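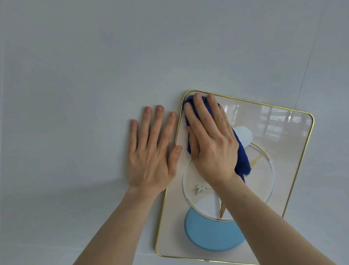
*Fig. 1. Glass-front wall clock, wiping task: left hand on the wall, right hand on the cloth.*

## Draft rule 19: bracing and contact when wiping wall-mounted objects

**siriporn_sukprasert** (moderator)

Members are invited to comment on the draft rule below before it goes into the Stekudeck household task guidelines. The rule applies to human demonstrations and to the robot policies trained on them.

> 19.1 One hand shall brace the object or the adjacent wall before the wiping hand touches the glass.
> 19.2 The wiping hand shall keep cloth between the palm and the glass.
> 19.3 The bracing hand shall not cover any part of the surface to be wiped.
> 19.4 Moderate pressure only. Any visible shift of the object ends the attempt.

Please cite the clause number in your reply.

---

**w.srisuk**

I support 19.1 and 19.3 as written. In Fig. 1 the left palm is flat on the wall and the thumb tip rests against the gold frame, so the whole glass remains available to the other hand. Our annotators at Litlow would accept this placement without discussion.

My concern is with 19.1, specifically the words "the object or the adjacent wall." These are two different contacts. A hand on the wall steadies the person. A thumb on the frame steadies the clock. The clause should say which is required.

---

**olaniyan_a**

I disagree with splitting them. We reviewed 901 wiping demonstrations at Purnel last August, and our reviewers could not reliably separate wall contact from frame contact in head-camera footage. A rule that cannot be checked from the recording will be ignored within a month. I would keep the present wording and add a note.

---

**w.srisuk**

The difficulty of labeling a contact is a matter for the labeling manual. The guideline should state what good practice is. A robot that leans on the wall and leaves the clock free on its hook has met 19.1 and may still knock the clock down.

---

**chanida_k**

Could both positions be met with a "shall" and a "should"? For example:

> 19.1 One hand shall be in contact with the wall or the object before wiping begins. Where the object is hung and can swing, that hand should also touch its frame.

On 19.4, "moderate pressure" has no meaning for a controller. Thaweesak uses a force ceiling set for each object class, and I recommend we do the same. I would not put a single number in the rule itself — a framed print and a glass-front clock do not call for the same limit.

---

**olaniyan_a**

I can accept that wording for 19.1. I agree on 19.4.

I would also like 19.2 tightened. A bunched cloth, as in the figure, is ordinary human practice and wipes well enough, but the trailing part lies across areas the hand is not working on. For a robot I would require the cloth to be folded flat.

---

**p.kamolrat**

I must object to that. If the demonstrations are to be folded flat as well, we would have to exclude most of what people naturally do. Of the 2,235 clips in our set, 88 show a flat fold from start to finish. The rule should cover contact between skin and glass and leave the fold alone.

---

**olaniyan_a**

My proposal was for execution only. Demonstrators may hold the cloth as they please.

---

**p.kamolrat**

Then it belongs in the execution annex, and I withdraw the objection as far as rule 19 is concerned. I remain doubtful that a flat fold is necessary at all.

---

**siriporn_sukprasert** (moderator)

The following changes are entered as of February 3, 2018:

- **19.1** replaced with the text proposed by chanida_k.
- **19.2** unchanged. Cloth folding is referred to the execution annex.
- **19.3** unchanged.
- **19.4** "Moderate pressure only" replaced with "Force shall stay below the ceiling listed for the object class." The table of ceilings is still to be drafted.

w.srisuk, please confirm whether "should" is acceptable to you in 19.1.

---

**w.srisuk**

I would prefer "shall" for anything with a glass front. Please record that as an open comment. I will not hold up the draft over it.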